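Rollbrett aufbauen: schnell, ohne Sucherei

Vor dem Vereinsabend muss das zügig gehen. Brett raus, Figuren raus, fertig. Klappt nur mit etwas System.

Was ihr braucht: ein Rollbrett aus Vinyl, einen kompletten Satz Figuren, einen Tisch mit Platz daneben. Den Platz daneben unterschätzen alle.

Erst das Brett. Gegen die Rollrichtung kurz einrollen, dann flach hinlegen. Ränder wellen sich trotzdem manchmal, Buch drauf, 2 Minuten warten. Beim Ausrichten auf die Beschriftung schauen: Reihe 1 liegt bei Weiß, a links. Rechts unten immer ein helles Feld!

Figuren erstmal neben das Brett kippen und hinstellen, nach Farbe getrennt. Dann mit Schwarz anfangen, eine nach der anderen rüber.
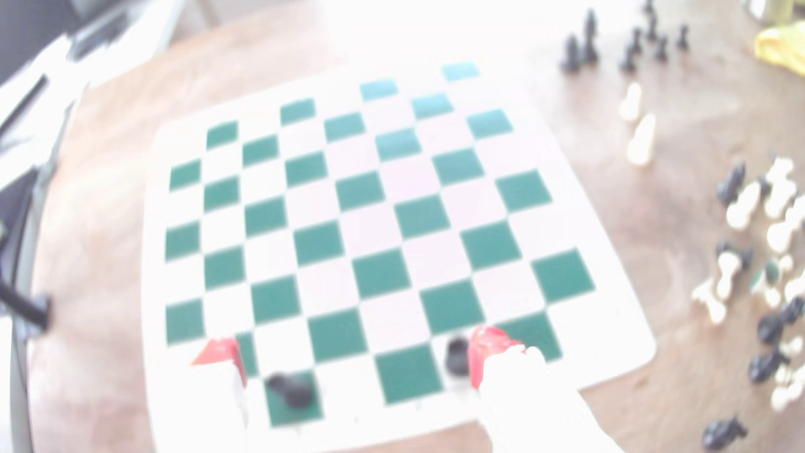 Grün-weißes Rollbrett auf dem Holztisch, jeweils mit schwarzen Figuren drauf.
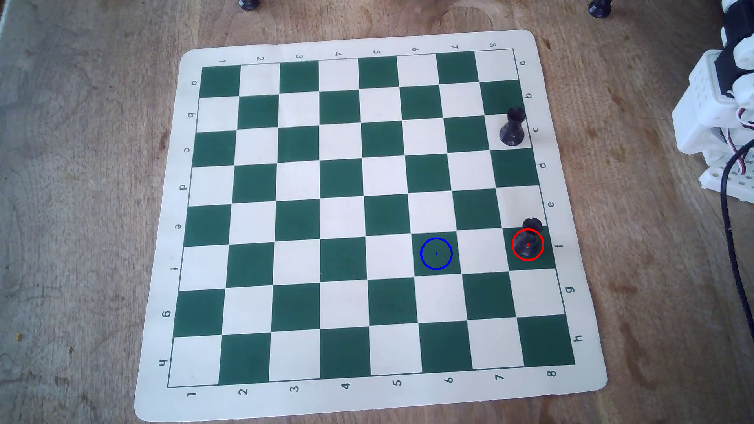 Reihenfolge bei mir: Türme in die Ecken (a8 und h8), Springer daneben, dann Läufer. Dame auf d8, König auf e8. Bauern zum Schluss, alle auf die siebte Reihe. Weiß genauso, nur auf 1 und 2, Dame auf d1.

Mittig aufs Feld setzen, nicht auf die Linie. Sonst gibts beim Blitzen Streit wo der Springer nun steht. Umgefallene gleich wieder aufstelllen, sonst rollen sie euch vom Tisch.

Krystyna Urbańczyk macht die Bauern zuerst. Geht auch, aber dann kommt man mit dicken Fingern schlecht an die hintere Reihe.

Abbauen: Figuren in den Beutel, Brett mit der Druckseite nach außen rollen. Nicht falten, den Knick kriegt ihr nie wieder raus.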